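4.2 Registering the drone before first flight

1. Switch on the Skestiser controller and wait until the battery light is steady.
2. Open Permits, then enter the six-digit code from your district office.
3. Press Save. The storage address must be the same as on the permit.

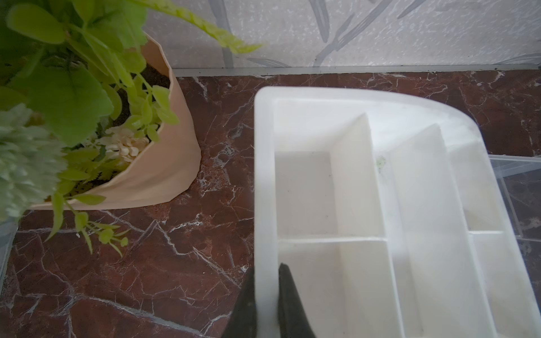 Page last changed: 16/05/2019

4. Set the height limit to 100 meters, or lower if your permit says it.

Caution: When a restriction order is in force, do not fly, also not for a short test. Keep the battery separate from the drone during transport.

Note: If message 124 appears, the permit is expired. Ask for a new code and repeat step 2.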